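How to Fold T-Shirts on a Bedsheet (and Finally Fit Them All in One Drawer)

I love folding T-shirts. There, I said it! For years I did it standing up at the kitchen counter, one shirt at a time, with crumbs getting into everything, and then I tried spreading out an old sheet and doing the whole pile on that. What a difference. You get a big clean surface, you can move around the shirt instead of dragging it toward you, and a soft cotton sheet grips the fabric just enough that the sleeves stay where you put them.

The method below gives you a flat little packet that stands up on its edge in a drawer. It works for any short-sleeved cotton tee, and with small changes for long sleeves too (see the end).

What you need

- A flat sheet, the plainer the better. Mine is a sage green one from Olldale that no longer matches anything.
- Your clean, fully dry shirts
- A drawer or a box to stand them in

Step 1: Spread the sheet

Shake the sheet out and let it fall, then walk the corners outward. Don't fuss over it. Shallow wrinkles are fine, but do flatten any thick ridge in the part where you'll be folding, or it will press a line right into your shirt. Leave yourself some room at one side for the finished stack.

Step 2: Lay the shirt down and pull the hem straight

Put the shirt down with the neckline pointing away from you and the bottom hem toward you. Take one end of the hem in each grip and pull gently outward until the hem runs in a nearly straight line. Do this before you touch anything else! A straight hem is your guide for every fold that follows, and you can tidy the rest of the shirt from there.
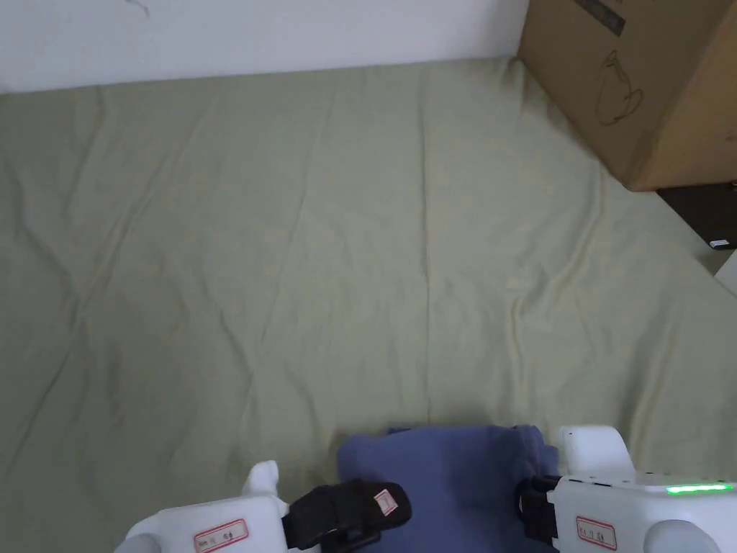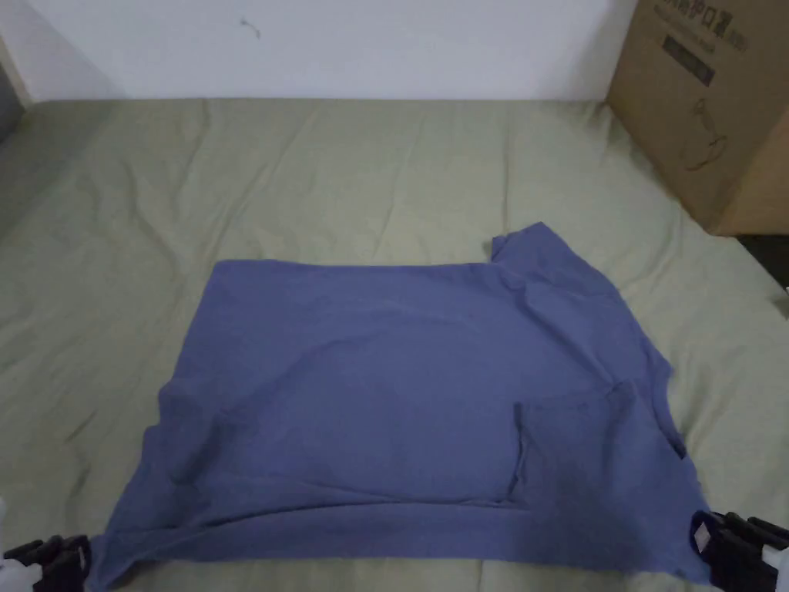 Soft creases just above the hem and a sleeve sticking up at the shoulder are both easy to sort out in the next step.

Step 3: Smooth from the middle out

Lay your palms flat in the center of the shirt and sweep toward the side seams, then up toward the shoulders. Check for places where the side or the back has doubled over on itself. Slide a hand inside the shirt if you need to and push the layer back out. Last of all, flatten both sleeves.

Step 4: Fold in the sides

Fold one side in toward the middle, a third of the way across, and turn the sleeve back on itself so it doesn't poke past the new edge. Do the same on the other side. You should have a long rectangle, a bit narrower at the neck if anything. If it's wider at one end, open up the second side and try again — it takes a few seconds and the finished stack looks so much better.

Step 5: Fold it down

Bring the hem up to just below the collar, smooth it, then fold in half again. For a shallow drawer, fold in thirds on this last turn. Press down once with your forearm to push the air out.

Try standing it up. If it flops over, the last fold is too loose.

Step 6: Load the drawer

Stand the packets in a row with the rounded fold on top, front to back. I sort by color, blues first, and I keep the thick ones at the rear.

For long sleeves

Do step 4 the same way, but run each sleeve straight down the length of the rectangle before you bring the second side over. Thick sweatshirts I just roll.

Recent how-tos

- Folding a fitted sheet without losing your temper
- The Foltent drawer divider, 4 months in
- Castillo shelf boxes: which size for sweaters?
- March closet clear-out checklist
- Getting pen marks out of cotton
- Packing a carry-on with the Indirov roll method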